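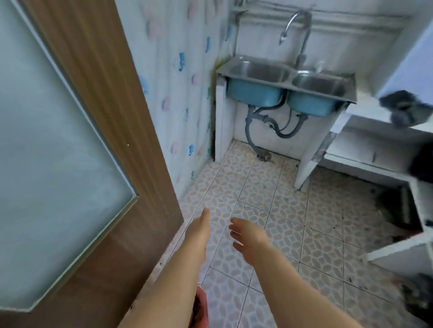 Kgomotso Cele
Technician, home chores bench, Plarus workshop

Print this page
E-mail this page

April 27, 2018

Notebook entry, small kitchen, cleaning job. I write this the same evening, so please excuse the order.

Today's question came from Brândușa at the morning meeting: if we had to choose one room in a normal house and say honestly which parts a machine can clean now, which room would teach us the most? I said the wash-up kitchen, the kind with a drain in the floor. Hendrik said the bathroom. We did the kitchen, and I am glad, although my back is not.

The method is the same as in our other rooms. A person does the job first, at normal speed, and says aloud what the hands are doing. Then we cut the job into small pieces and give each piece a mark: A if a machine we can buy today does it, B if a machine in a laboratory could do it with help, C if I don't believe it yet. Thandeka wrote the marks. I did the cleaning.

Piece 1. Going in. The door is wood with a big frosted glass panel, and it opens outward. I pulled it and went around it without thinking. For a machine this is already two problems, the door and then the narrow way past it. Vusumuzi says frosted glass is also bad for his depth sensor, which sometimes gives him a wall and sometimes gives him nothing. Mark B. If the door is left open by a person, A.

Piece 2. The middle of the floor. Square tiles, pink and beige, circles and petals. They are nearly clean near the door and have dark specks toward the counter and around the drain. Any floor robot can do the middle part. Hendrik has the Kindard at home and he says it is happy on tile. One doubt: the pattern. A camera that looks for dirt must decide if a small dark spot belongs to the tile or not, and here the spots lie on top of a busy design. I had to put my finger on two of them to decide. Mark A for sweeping everything without looking, B for looking first.

Piece 3. Under the sink. I spent most of the time here. The sink is a steel double one, on a white counter held up by two white piers, and the space between them is open. You would think open is good. But the grey drain hoses hang down inside it and one of them goes along the floor to the floor drain. The dirt is exactly where the hose ends. To clean it I lifted the hose with the left hand, wiped with the right hand, held the hose up with my wrist while I turned the cloth, and put the hose back so that it still points at the drain. When I said this aloud, Thandeka stopped writing and asked me to say it again more slowly, and I could not. I had to do it again to find out what I had said.

A floor robot will push the hose or climb on it. If it pushes the hose away from the drain, then the next person who empties the sink has water on the whole floor. So the robot makes a bigger job than it saved. Mark C, and I would like to keep it C until somebody shows me a hose put back correctly.

Piece 4. The corner. The left wall has a white sheet on it with small figures in pink and blue, and in the corner beside it is a dark strip of grime from the height of the sink down to the floor. Scrubbing is force, and force is something machines have. But I don't know how hard one may press beside a sheet like this before its edge lifts. I pressed lightly many times. Vusumuzi thinks this could be learned from recordings of the force. He mentioned 3,000 strokes as a first set, 1,000 for the corner, 1,000 for flat tile and 1,000 for edges. I asked who will make the strokes. He looked at me. Mark B.

Piece 5. The basins and the tap. Wiping a basin is a known problem with a known shape, and the Shezi arm in the big room does a basin now if the basin is empty. The tall curved tap is more trouble, because the arm has to go around it and behind it, and the back wall is close with a thin pipe running down it. Mark A for the basins, B for behind the tap.

Piece 6. The low open compartment on the right. Dust and small debris inside, and it is dark. The question is not wiping, it is deciding. What is rubbish and what is a small part that fell from something? I ask myself this in my own house and I don't always know. Mark C.

Time. The whole job took me 105 minutes, with the talking and the second try at the hose. Without talking I would be much faster, I think, but I did not measure this and I should not write a number for it.

What I believe after today. The parts that got A are the parts which I did not mind doing. The middle of the floor is pleasant work. All that I disliked, the hose, the grime, the dark compartment, is B or C. Brândușa does not agree with me completely. She says a house where the easy part is done every day will have less of the hard part, and maybe this is true. We could check it: let the Kindard run daily until July and do the same room again by hand.

Hendrik's other idea is to change the room and leave the robot as it is. A clip on the wall for the hose, a small door on the compartment. I like the clip very much. With the clip, piece 3 goes from C to B, perhaps better. But then we must write clearly that we tested a changed kitchen, because in the Stasdale report this was not written clearly and we had to answer many letters.

To do:
- Vusumuzi: depth sensor against the frosted glass, door open and door closed.
- Thandeka: type the marks, keep my words for piece 3 as I said them, also the confused ones.
- Me: find a clip which holds a grey hose and does not squeeze it. Ask for better knee pads.
- Hendrik: bring the Kindard, with its charger this time.

Print this page
E-mail this page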